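3.2 Collection of demonstrations in homes

The demonstrations were recorded with hand-held grippers, so that the operator performs the task directly and no robot arm must be transported. We collected 3,000 demonstrations in Bremberg and Trollville. For each of them the operator was asked to use the furniture and the tablecloth already present in the home. The fruit-sorting task, which we call Drikorura, needs a plate and produce of several sizes placed on a table.

A wrist camera is fixed on each gripper, and its view includes both fingers for most of the motion. Figure 3 gives one view from this task, with four pieces of produce on the plate and others on the cloth. 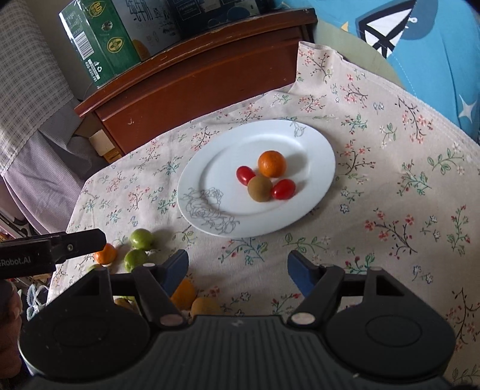 Figure 3. View from the camera of a hand-held gripper, fingers open, in the fruit-sorting task.

After recording, each demonstration was checked by one annotator following the protocol of Wibisono. A demonstration was removed when the tracking of the gripper pose was lost for more than 51 consecutive samples, or when the operator did not complete the task. In total 2,037 demonstrations remained for training. From the removed ones, 375 had a correct pose but an incomplete task, and we keep them for the failure detection study in Section 5.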